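### 3.2 Laundry in small households: the machine, the basket and the floor between

The households in this part of the study do their washing at home, in front-loading machines. Of the 3147 loads entered in the diaries, 966 came from homes where the washer and dryer are stacked. We treat these separately. A stack saves floor space, but it puts the lower opening close to the ground, and most of the handling has to be done at that height.

The basket is usually set down below the open door. The door swings to one side and stays over the floor next to the opening, so the basket ends up under it or just beside it.

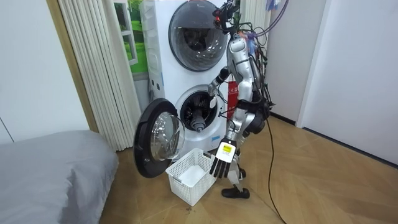
**Figure 4a.** Stacked unit with the lower door fully open and the basket on the floor.

Respondents were asked where they stop when a load is only partly moved. Many named the basket itself. Small pieces, socks above all, were handled one at a time and were the pieces most often reported missing at the end. The Gedis diary form had a line for this, and it was filled in more often than any other optional line. Some homes use a flat tray on the floor in place of a basket, or keep one for small things.

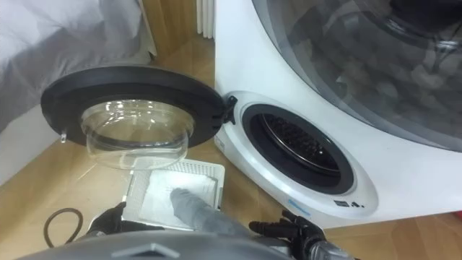

Urs Lehner objected at the review stage that a missing sock tells us little about the layout, and that the form should have asked which piece was found last and where. We accept the point. The October round used a revised line, and the answers from the two rounds are not pooled here.

Basket shape had more effect than we had expected. The Wostero households used open-sided rectangular baskets, and they reported fewer trips back to the machine than the Thaler households, who mostly used soft bags. A bag closes when it is put down and has to be held open with one hand. A stiff rim leaves both hands free. With long pieces, one end can lie in the basket while the other is still being held.

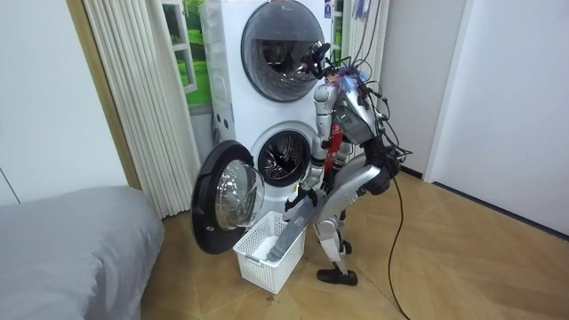 **Figure 4b.** A long gray cloth, one end in the bottom of the lattice-sided basket.

We also asked about sorting. In 20 homes the towels were kept apart from everything else and folded before the basket left the machine. Cyrill Plattner's coding notes call this "folding at the door," and we keep the term. In these homes the basket often held folded towels while other pieces were still in the drum. The Gidgate pilot did not record this overlap, so its load times cannot be compared directly with ours. 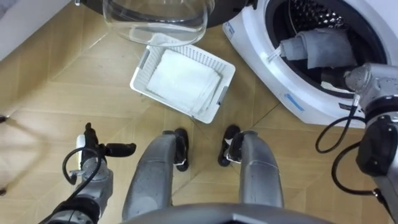 **Figure 4c.** Gray cloth in the drum; folded white towel in the basket.

Folding at the door was reported less often where the floor in front of the stack was also a passage. Section 3.3 takes up the dryer loads.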